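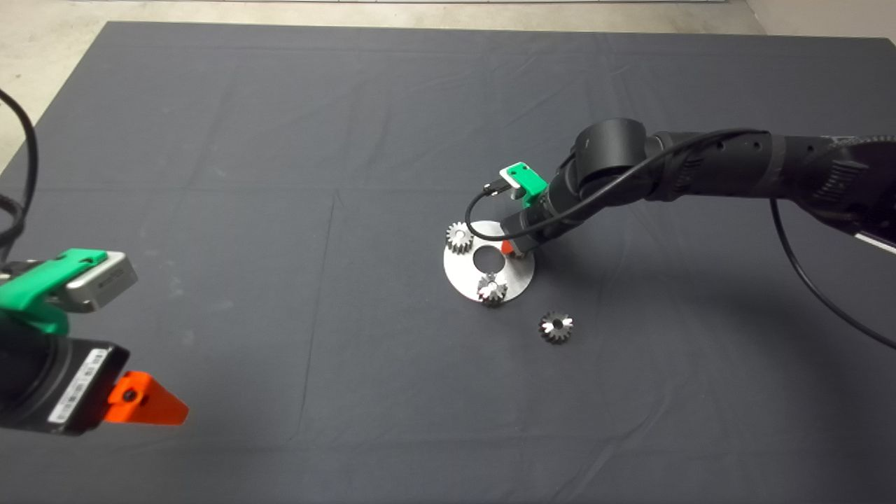
Yurani Cabrera says the gears are too easy and we should have picked something worse. That was her whole review of the fall project, delivered with her backpack still on, and then she sat down and drove the arms for an hour straight without giving anybody else a turn. So I'm going to assume she likes it.

Okay, catching up, because I haven't posted since July. The club is back in room 520 and we have a real project this time. Last year we spent most of our energy on the line follower and I think everyone was a little sick of it by spring. This year we're going in for the Hesilport student round, and the category we signed up for is two-arm assembly. You get a metal plate with a hole cut in it, you get some gears, and the arms have to pick the gears up and put them where they're told. Our team is called Paucar (Rocío's pick, she won the vote, I voted for something with "Torque" in it and I'm over it).

The way it works for us is that one person drives both arms by hand through the job, we record it, and then we do it again. And again. Later on the model trains on all of those runs and tries to do the job without anyone driving. Our goal for the season is 3000 good runs. As of last night we have 711, and plenty of those are from me, and plenty of mine are slow. A good run is under 30 seconds. My first ones were so long that Rocío Grajales went and got a snack and came back and I was still trying to get hold of the same gear.

Gears are hard to grab! I didn't expect that. They look like they'd be perfect, with all those teeth, but the gripper fingers are printed plastic with an angled tip, and if you come down on the teeth at a bad angle the gear just skates off across the plate. The one I fight with most is the little bevel gear with the slanted teeth. The sides aren't straight up and down, so when you squeeze, it wants to squirt out of the fingers. What works for me is coming down slower than feels natural, stopping just above the metal, and then closing. Yurani does it in one swoop. I've asked her to explain how and she says "you just go" so that's no help.

The dark cloth on the table was Rocío's idea and it's been great. We started out on the bare tabletop and the glare was awful, all these shiny silver parts on a shiny surface, and the cameras had a terrible time with it. With the cloth down, the plate stands out nicely. We did have an argument about the fold lines (should we iron it? does a crease matter?) and the decision was to leave them in, on the theory that the model ought to see some creases. I'm not totally convinced, but I also didn't want to be the person ironing a tablecloth for a robot, so I kept quiet.

We're running everything through Ondero, which is the recording program the older students set up two years ago. It's fine. It crashes if you unplug a camera while it's saving. It also names every file the same way, so if you forget to put in your initials, your runs get mixed up with everyone else's and somebody has to sit there and watch them all to sort it out. That somebody was me last week. Please put in your initials.
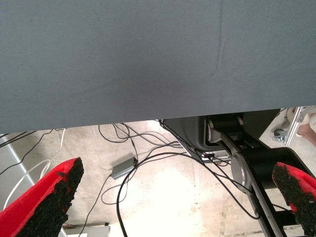 Lost runs are the thing I want to fix before we do anything else. We've thrown out a bunch of them this month because a camera dropped out partway through, and every time it happens we look at the software first, and then we restart the software, and then we blame Ondero for a while. I think it's time to look lower. Past the hem of the cloth, the floor is a tangle of cable, loops crossing over other loops, with that little gray box sitting in the middle of it, and I couldn't tell you which of those lines goes to which arm. I want a whole session with the power off where we follow each one end to end and put a tape label on both ends. Rocío said she'd bring the tape. I've got a bag of velcro straps at home from when my mom redid her office, and I'll bring those.

I'd also like to move the fast part of the practice to the left arm. Everybody who joins is right-handed and so everybody does the grabbing with the right arm and uses the left one to sort of hover there. The Hesilport rules say both arms have to handle at least one gear. I tried a few runs left-arm-only yesterday and it was humbling — I dropped the same gear over and over. It does get better, though. By the end I had a couple I'd be willing to keep.

We had a visit from the Dullow club too, the ones from across the river. They're entering the same category and they were super nice about showing us their setup. They use softer tips on their fingers and they swear by them. We're going to print a few new shapes and see. If anyone reading has a favorite finger design for small round metal parts, please leave it in the comments, I will try nearly anything at this point.

New people are still welcome, by the way! You don't need to know how to code. You need to be okay with doing the same thing many times in a row, and you need to be patient when the person before you runs over (sorry). The sign-up sheet is taped inside the door of 520. Put down which afternoons you can drive and whether you want to learn the training side, and Rocío will write back to you.

Next post will be the label session, if we get to it. I'm also supposed to write up the scoring sheet, which I've been putting off.

Club Notes > Robots > Team Paucar

Contact | Copyright 9/12/24 Team Paucar | Back to top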